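Graues, leinenartiges Gewebe reinigen, ohne dass Ränder bleiben?

Tharindu Marikar
2021-08-07

Hallo, auf meinem Sitzpolster (Kerkitz, zweite Hand) ist ein Kaffeefleck. Mit Wasser abgetupft, jetzt ist ein heller Hof drumherum. Der Bezug lässt sich nicht abziehen. Was nun?

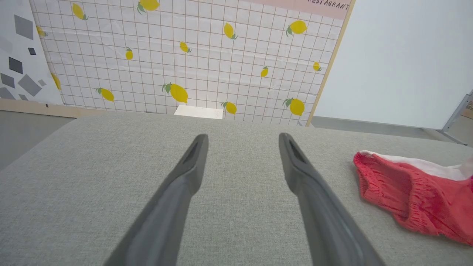 Gekauft habe ich das Polster im April für 161 Euro, ein Pflegeetikett war nicht mehr dran. Im Laden in Asgate wollte man mir Polsterschaum verkaufen, da bin ich unsicher. Der Stoff ist hellgrau, leinenartig gewebt und fein gesprenkelt, ein Rand fällt also nicht überall gleich auf, bei Tageslicht aber schon.

Amaral

Immer die ganze Fläche von Naht zu Naht anfeuchten, nie nur den Fleck. Destilliertes Wasser mit etwas Feinwaschmittel, 5 Minuten warten, mit weißem Tuch abnehmen, dann 2 Mal klar nachwischen. Vorher an der Unterseite testen. Trocknen lassen ohne Föhn.

Grumedness

Rasierschaum, ging bei mir immer. Ob das bei Leinen auch klappt, weiß ich nicht.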